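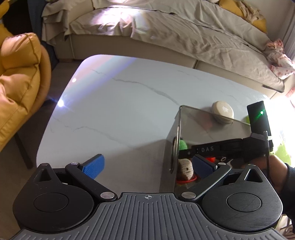 Pondholm Community Seed Library: Frequently Asked Questions

What is a seed library?
It works a lot like a book library, except you grow what you borrow! You take home a few packets in spring, plant them, enjoy the harvest, and if you can, let a plant or two go to seed so there's something to bring back in the fall.

Do I have to live in Pondholm?
Nope. We have members from Draltby and from farms well out along the lake road, and we love it when seed travels. Anyone can join.

What does it cost?
Nothing. There's a donation jar by the door if you feel like helping with envelopes and postage.

How many packets can I take?
Up to 6 per visit. If you're planting a school or community garden, write to us first and we'll put together a bigger bundle for you.

How big is the collection?
We had 2,596 packets on the shelves at our last stock check, and we're hoping to reach 3,000 by next spring. Beans and tomatoes make up a huge share of that (people here are very keen on beans), but there are plenty of greens, squash, herbs and flowers too.

I've never saved seed before. Where should I start?
Beans, peas, lettuce and tomatoes. They mostly pollinate themselves, so the seed you save will usually grow into the same thing you planted. With beans you just leave the pods on the plant until they're brown and rattle when you shake them. It's so satisfying.

What about squash and pumpkins?
These are trickier. Squash will happily cross with a neighbour's squash, and you can end up with some very odd fruit. If you'd like to try anyway, ask us about hand pollinating. It means getting up early while the flowers are fresh, and it's great fun.

Can I bring back seed from hybrid plants?
Please don't. Seed from an F1 hybrid won't come true to type, and the next borrower won't know what they're getting. Check the original packet if you aren't sure.

How should I label my returns?
Variety name, the year you harvested, and the town it was grown in. Any notes are a bonus! Colour, flavour, how it handled the dry spell, whether the deer left it alone.

How long will seed keep?
Onions and parsnips are best used the next year. Beans often last three years or so, and tomatoes longer. Keep everything cool, dark and dry.

My crop failed. Am I in trouble?
Not at all. Hail, slugs and forgetfulness get all of us. Come back and borrow again.

When are you open?
Saturday hours have ended for the season, so visits are by email booking until the spring swap in March.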